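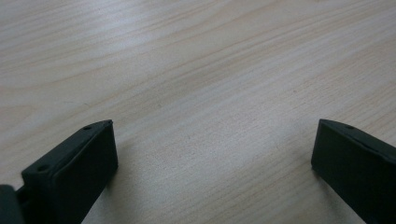 Pale wood grain on a tabletop.

Home | News | Billing Help | Outages | Back Issues

Bendside's catch-up plan is open, and it's a good one

If you have fallen behind on your electric bill over the winter, please read this one all the way through. Grireo Electric has opened its catch-up plan to every household and small business in Bendside, and after going over the rules twice I'm really happy with what's in them!

The old arrangement was hard to love. You had to be already past due by two full bills before you could ask for help, and you had to pay half of what you owed on the day you signed. Plenty of people looked at that number and hung up the phone. Under the new plan you can apply as soon as you miss a single due date. The first payment is $73, whatever the size of your balance, and the rest is spread over your regular bills in equal parts. No late fees get added while you're on the plan, and the meter stays on as long as you keep up.

Small businesses get the same deal, which we've been asking for since the bakery on Aliyu Street had its power cut on a Saturday-sized order (they're fine, and the rye is still wonderful). The one difference is that a business has to have its own meter. If you share one with the unit upstairs, call first and ask about splitting the account.

Bhupendra Pant has been pushing for this longer than anyone. He runs the billing desk at Grireo and has been answering our cranky questions for years with a lot of patience. "People call us when they're scared," he told me. "I want the first thing they hear to be a number they can pay." He also asked me to pass along that you should call even if you already have a shutoff notice in your hand. A notice gives you 3 working days, and a signed plan stops the clock right there on the phone.

So far 84 households have signed up, most of them from the Redska side of town, where the bills jumped the most in the cold spell. I was on my porch with a neighbor when she got her confirmation text and she did a little dance down the steps — I joined in, badly. 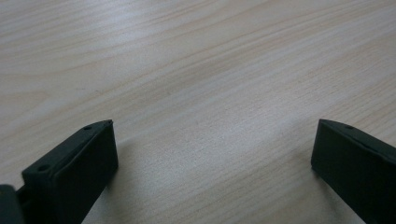

The tabletop from a low angle, with curving bands in the grain.

A few things that came up at the question evening in March, for those who missed it:

You can bring someone with you to the office, or have them on the call, but the account holder has to be the one who agrees to the plan. If the account is still in the name of a parent or a former roommate, get that changed first. It takes one form and a piece of mail with your address on it.

If you use medical equipment at home, tell Grireo now, before there is any trouble with the bill. They keep a separate list and will contact you in person ahead of any planned outage. Harsh Kaushik asked about this on behalf of his mother, and the answer was clear enough that I wrote it down word for word: being on the list costs nothing, and it doesn't depend on your balance being paid.

Churches, clubs and the Redska reading room can apply too. The largest balance the plan will take is $1,632, and anything over that needs a meeting with the billing desk. Don't let that put you off. Those meetings are short and they do end in a deal most of the time.

One more piece of good news. Paper bills are getting a clearer layout, with the past-due amount in its own box and the current charges in another, so you'll be able to tell at a glance what's old and what's new. I saw a draft and could read it without my glasses, so hooray for that.

To apply, call the billing number on the back of your bill and ask for the catch-up plan by name. Lines open at 8 a.m. and are quietest before 10. Have your account number ready, plus a phone number where you can get texts. If you'd like someone to sit with you while you call, reply to this newsletter and I'll come over or find somebody on your block who can.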